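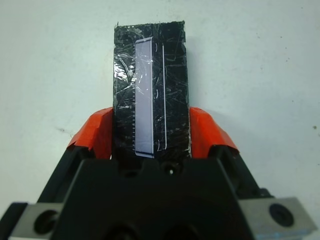
Second gripper on the list as Paren workshop plans its next round of buying

November 2018

If you have dropped anything off at the Paren repair and returns workshop lately, you will have noticed that the long bench at the back has been cleared and rearranged (again!), and that Cleiton Evangelista has a tape measure in his shirt pocket most days. The reason is a happy one. The workshop has been given the go-ahead to plan for a second robot arm station, and everyone who works there has been asked to say what they would like to see in it before the money is set aside in March.

The first station has been doing a fairly humble job so far. It picks up small returned goods one at a time, holds them up to be looked over, and sets them down again. A good many of the things that come through are still wrapped in clear plastic, all crinkles and shine, and that has turned out to be a bigger part of the planning than anybody thought it would be when the arm was first ordered. A black block done up in clear film, standing upright between two orange fingertips, looks like the easiest thing in the world to hold, but the wrap throws back little white streaks of light from every crease, and Kátia Lacerda, who looks after the camera side of things, would very much like some of the new budget to go toward better lighting.

"Everybody wants to talk about the arm," she told us over a cup of tea, and then over a second one. "The arm is lovely, I have no complaints about the arm. But I would sooner have two good soft lights and a decent backdrop than another ten centimetres of reach. Plastic wrap is a little mirror that has been scrunched up. I've been saying it for a year and I will go on saying it."

Her request is one of several. Trinidad Arrieta, who is putting the whole list together, has been going through it line by line with the people on the floor, and she was kind enough to walk us through where things stand. She has two suppliers to choose between for the gripper itself. Voson has offered a two-finger model very close to what the workshop already has, and Ostisar has offered a slightly larger one that opens wider but would need a different mounting plate. She is leaning toward the Voson, mostly on the grounds that the spare parts could be shared between both stations, though she wants to have the Ostisar in on loan for a few weeks before she makes up her mind.

Then there is the matter of fingertips, which may sound like a small thing, and at $50 a set it more or less is, until you start adding up the sets. The bright orange covering on the fingertips takes all the rubbing, and Cleiton would like a proper shelf of replacements this time around. He has asked for enough to see both stations through the year without anyone having to place a rush order. He has also asked for a drawer to keep them in, with a label on it, and we are told the drawer has been approved already.

The other figures on Trinidad's sheet, for those of you who like that sort of thing (and we know from your letters that plenty of you do), include $433 for the soft lights and their stands, and $233 for a plain matte backdrop and the fittings to hang it from. The arm and gripper are on a separate page, and she would not be drawn on the total while both suppliers are still sharpening their pencils. Fair enough!

One thing she was keen to get across is that the list has grown out of the actual work. Over the past few months the crew has kept a box of awkward items, the ones that came through returns and gave the first station a bit of trouble, or that somebody simply thought would be a good test. There are 50 of them in the box now and it is getting heavy. Tall narrow things are well represented, as are shiny things, soft things, and a rubber duck that Wagner Fagundes will not hear a word against. Any gripper that comes in on loan will be asked to work its way through the lot, and the results will be written up on the whiteboard by the kettle so that everybody can see how it is going.

Wagner, for his part, has put in for something that does not come in a carton at all, and that is time. When the first station was bought, the budget covered the equipment, the delivery and one morning of training, and then everyone was left to get on with it as best they could between their regular jobs. He would like to see two full weeks marked off on the roster for setting up the new station, with the returns desk covered properly while that is going on. It is hard to argue with him. Labour is easy to leave off a list of equipment, and he has been very good-natured about the number of lunch hours the first arm cost him.

There has been some talk as well about where the new station should go. The spot by the window has the room but also has the afternoon sun, and you can guess what Kátia had to say about that. The far wall near the parcel scales is darker and a bit more cramped, but it is close to the power and out of the way of the trolleys. Cleiton has chalked both outlines on the floor, so if you are passing through, please try to walk around them, or at least have a look and tell him which you prefer.

Iolanda Furtado, who manages the Nanayakkara Street site and will have the final say on the spending, says she is in no great rush and would sooner get the list right. She has asked for written suggestions from all shifts, including the evening crew, who felt a bit left out of things last time. There is a folder for them on the front counter, next to the sign-in book, and a pen on a string. Suggestions can be as short as you please, and you don't need to know the price of anything to put it down.

The list closes once the loan gripper has gone back, and Trinidad will pin the finished version up beside the roster.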